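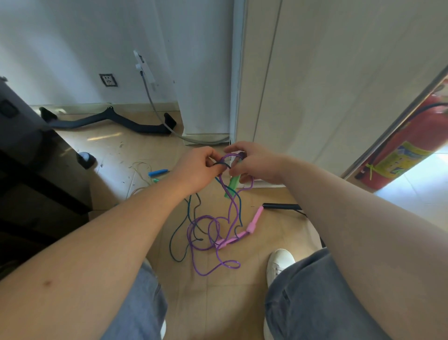
**Ticket 40: Ultside policy, cord untangling, claimed success rate**
Status: reopened
Opened: February 2018

The Gramell write-up says the policy trained on our head-view demos "solves" tangled cords. I ran it again on the Sonau arm and I don't believe the number.

What I checked:

- **Success label.** The script marks a trial done when both handles are more than 60 cm apart. You can get that by dragging one handle away with the knot still in the cord. I watched it happen in trial 2 and it was logged as a pass.
- **Training demos.** The person grips a green handle right below the knot and pinches purple and teal cord together in the other hand. The fingers are curled around a purple loop over the top. I'd like to know what the crossing detector is learning from, given that it gets the same view.
- **Floor clutter.** There's a pink handle, a black foam one and a loose tangle of thin pale wire on the tiles. The January test set was one rope on a bare mat. Different problem.

Re-scored by hand, same 60 trials: 13 with the knot out. The write-up reports 40.

Tried so far:

1. Lowered the grip force. No change.
2. Masked out the legs and shoes in the demos. Slightly better on the first grasp, nothing after that.
3. Swapped in the Vương segmentation weights. It merges the purple and teal cords wherever they touch — worse than before.

Reply on the ticket says the handle distance is "a reasonable proxy." Maybe for a single rope with no knot. I'm not closing this on a proxy.

Next: change the label to a crossing count checked by a person, then rerun with the old weights. Please don't quote the 40 anywhere until that's in.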